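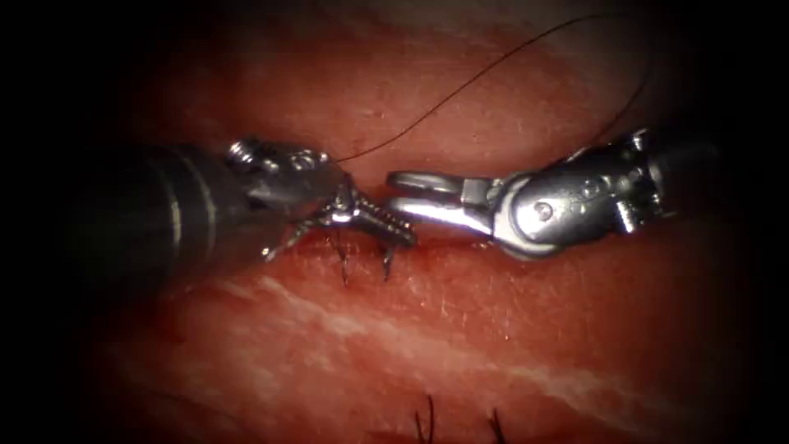 Uyên Kiều wrote back that "wound" should not be a single label, and that a cut edge, the tissue beside it and the thread over it ought to be annotated separately. The request was accepted and the label set below follows it.

Brallow Suturing Notes
Version 5. Last revised Aug 17, 2023.

Contents
The set holds 385 annotated stills of suturing work, with a text file for each. Stills are grouped by task stage: approach, needle entry, needle exit, pull-through, knot and trim. The stage is given by the annotator from the clip around the still and should not be inferred from the still alone.

Labels
incision – the line of the cut only
tissue – surface on either side, including areas under glare
thread – any visible length of suture, drawn as a line and not as a box
needle – marked only where the curve or point can be told apart from a jaw tip
jaw_left, jaw_right – the grasping parts, without wrist or shaft

Serrated and smooth jaws share a label. The jaw surface goes in the notes field if it can be read.

Known problems
Dark thread is lost against shadow near the border. Where it leaves the lit area, the line stops there and the field thread_complete is set to no. Bright highlights on polished metal were taken for needle in nearly 6 per cent of the first pass; these were corrected in June by Đạt Trịnh. Moist tissue gives similar small highlights, and a few may remain.

Jaw contact is recorded as yes, no or unclear. A narrow gap between tips counts as no. Use unclear if one tip hides the other.

Files
labels.csv – one row per still
notes/ – free text, English, some entries in Vietnamese
splits/ – five folds, divided by session

Not included
Force readings, patient data, outcome of the stitch. Tension cannot be worked out from the labels.

Corrections
Send the row number and the proposed label to the Clerura desk at Poltulcombe. Changes to the label names wait for the next version.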